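Bavdale handheld gripper recordings: collection rules

Maintained by Nkechi Olatunji, Grestness. Last revised Jul 14, 2023.

This file covers how sessions in the Bavdale set are recorded and what gets a session rejected. It applies to all tabletop tasks, including plate sorting and stacking. File formats are in a separate document.

Operators work standing, with a gripper in each hand. The marker cubes have to stay clean and fully visible to the tracker. Do not put tape, stickers or fingers over a marker face. If a cube has been knocked, stop and recalibrate before the next take.

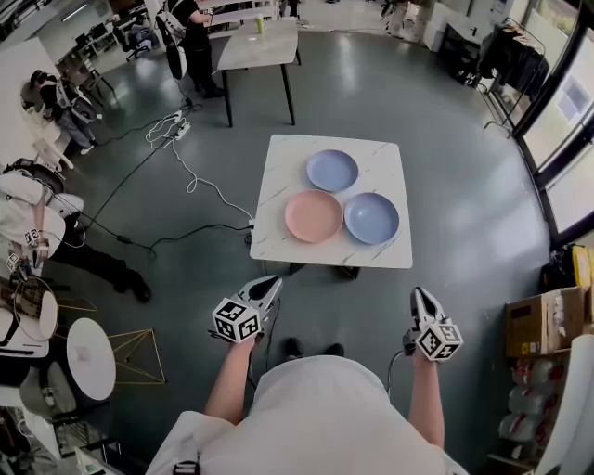

Photo: Ekene Okeke / Grestness. Free to reuse with credit.

Plates start apart on the table, none of them touching. Colours may be mixed. Change the layout between takes and write the new one in the session log.

Floor and cables
- Keep power cables out of the spot where the operator stands.
- Check that a gripper cable has enough slack to reach the far side of the table.
- Closed shoes only.

Sharing the room
More than one operator can record at a time, each at their own table. Anyone who may be caught on camera signs the consent form first, including people at desks. Faces are blurred before release.

Rejection
A take is dropped if tracking is lost for more than 15 frames in a row, or if a plate leaves the table. Dropped takes stay in the raw archive - please don't delete them yourself.

Known gaps
Bright daylight from windows washes out the markers in some June sessions. These are flagged in the log but haven't been removed.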